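The Paper Cup and the Public Tap: Notes for Session Four
Everyday Things and Where They Came From (evening course, spring term)

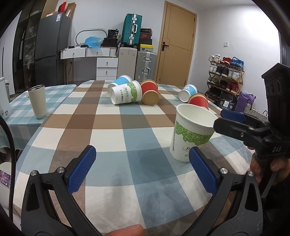
Before we begin

Welcome back, and thank you to everyone who stayed behind in March to help me get the slide projector down from the top shelf. As I promised, these notes cover a bit more than we will manage in the session, so please don't feel you have to read every word on the bus. The part on sharing water is the most useful one to have looked at, and the rest will keep.

Last time we talked about glass bottles and the deposit, and we ended on a question from the back row that I didn't answer very well: what did people drink out of when they were away from home? I have had a good think since then, and most of this session is my attempt at a better answer.

1. The common cup

For a very long time, if you were thirsty at a railway station, in a schoolroom or on a village green, you drank from whatever was hanging there. Usually this was a metal cup or a dipper on a chain, and everybody used the same one. The chain was there to stop it walking off. You drank, perhaps gave it a shake, and left it for the next person, who might be a farmer or a schoolchild or somebody with a nasty cough.

We find this rather horrible now, and it is worth stopping to ask why our great-grandparents mostly didn't. Sharing a cup was ordinary good manners. Refusing it could look stuck-up, and in churches and at the table it carried a good deal of meaning besides. Clean water itself had been such a hard-won thing in the growing towns that the vessel came a long way second in people's minds. If you remember our session on pumps and standpipes, you will know how much of that story is about what was in the water, and how little is about what it was poured into.

2. A change of mind

By the later years of the nineteenth century the idea that illness was spread by tiny living things had moved out of the laboratory and into newspapers, school lessons and advice books. Once you believe in germs, the cup on its chain looks quite different. In the early years of the twentieth century, health campaigners in the United States began to write against it with real force, and in 1909 Kansas became the first state to ban the common cup in public places. Others followed over the next few years.

Two answers came forward at more or less the same time. One was the drinking fountain with an upward jet, which needed no cup at all. The other was a cup made of paper, cheap enough to be used once and thrown away. An early and well-known one was sold as the Health Kup and later renamed the Dixie Cup, and the first name tells you plainly what was being sold. People were buying safety, and the drink was almost beside the point.

I should say that the paper cup was not entirely new even then. Paper vessels are recorded in China many centuries earlier, for serving tea, and my old colleague Tatsuya Sasaki, who taught the ceramics half of this course before he retired, used to get quite cross if I left that out. So I haven't!

3. Keeping the drink in

Paper and water do not get on, as anyone who has left a library book in the rain will know. The early cups were treated with wax, which did nicely for cold water but was no good for coffee, as hot drinks soften it. The thin plastic lining that came into use around the middle of the century got over that difficulty, and with it came the takeaway tea, the office machine and the children's party table.

That same lining is what makes the cups awkward to recycle. The paper has to be parted from the plastic, and not every mill is set up for it. We will come back to this in session six, when we look at rubbish more generally, so do save your stronger opinions until then.

4. Something to work on together

Imagine you run a parish hall and you serve some 300 hot drinks a month. You own 30 china cups and one small sink. Talk through with your neighbour what you would do. A few things you might like to bring into it:

- the washing up, and who ends up doing it
- where you would store 2,000 paper cups if you bought them by the box
- what people were used to in your own family, or at your first job
- whether a drink tastes different out of paper (I think it does, and I am told I am imagining it)

There isn't a right answer that I am keeping up my sleeve. Please jot down your reasons, as we will compare them with a set of letters from the period, and I think you will be surprised how familiar the grumbles sound.

5. For next time

Please bring in one cup, mug or beaker from home with a story attached, wrapped in a tea towel if it is precious. Write 100 words or so about it, more if you get carried away. Doors open at half past six and the urn goes on shortly after.

Related items
Session Three: Bottles, Corks and the Penny Back
Session Five: The Lunch Tin
Session Six: What We Throw Away
Reading list, spring term
How to find the Kellard Room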